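Planner treats the tray as an obstacle when placing a ball in a hoop

quiambao_k
I'm having a blast with this one but I'm stuck. Gamholm (my planner, built on Lidov) should pick up a toy basketball and drop it through a mini hoop. Perception finds the ball every time! Then planning fails with error 3673 whenever the white tray is on the table. Wrist view:

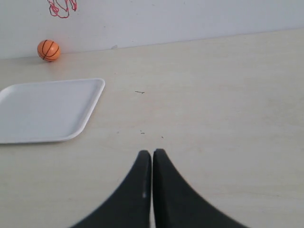 Wrist camera, ball behind the tray

Collision padding is 80 mm. Second view of the same setup:
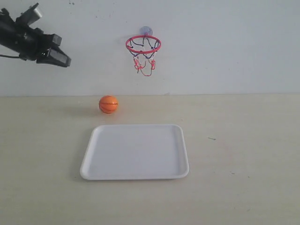

1 min read

The net hangs over the table near the ball, so could it be the net instead of the tray?

Leonidas Sotiropoulos
Love this task! 80 mm is huge. The padded tray probably swallows the ball's grasp pose. Drop it to 14 and give the tray its own box, at its real height. Model the rim as a ring of short segments too, or the planner sees a solid disk and won't ever go above it. Leave the net out of the collision scene completely, it's soft.

cliltitz_fan
try a different seed

quiambao_k
14 works!! It plans in 4 seconds now. Still need to do the ring, will post the config in January.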